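From: Brirnar list office
Date: July 27, 2025
Subject: Re: [alcohol-policy] Late-hours sales in Jellside, draft response

Thanks to those who sent notes on the draft. The town's consultation on late-hours alcohol sales closes in August, and we need a final text well before that.

The proposal would let off-premises stores sell until 2 a.m. on all days. They now stop at 11 p.m. Our draft opposes the change and asks for server training to be extended to store staff. It runs to seven pages, and the town will accept no more than four, so the section on advertising will have to go.

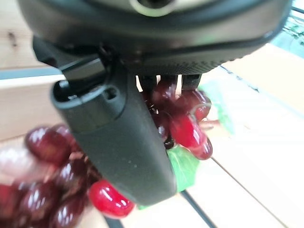
Gripper, close up.

The section on harm to people other than the drinker stays in. Several of you wanted it moved to the front, and I have done that. It covers noise, broken sleep, family disputes and road injuries. The Mosoti clinic has agreed that we can cite its walk-in survey, in which about 40 people took part. That is a small number and the text says so.

The earlier message I am answering is below, with my replies in between.

> The draft treats all stores the same. A corner store and a
> supermarket do not have the same trade after 11 p.m., and the
> town will point that out.

Agreed. I have added a paragraph on store size. If anyone has local sales figures by hour, please send them to me off list.

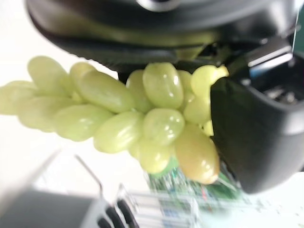 > I would also drop the line on minimum pricing. The town has no
> power over price, and it gives them an easy reason to set the
> whole response aside.

I have moved it to a footnote for now. Bemero wants it kept in some form, as their members voted for it last year. If the two groups can settle on a wording, I will use that.

On signatures, each group signs under its own name. Please confirm the exact form of the name you want printed, and whether your board has to approve the text first.

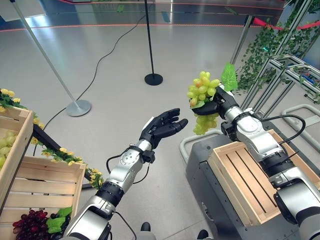
Bemero replied separately that their board will need to see the final version before they sign, and asked that the survey be described as a survey of clinic visitors only. I have made that change on page two.

The new draft is in the shared folder. Please mark changes in the file and do not send a separate copy.

Brirnar list office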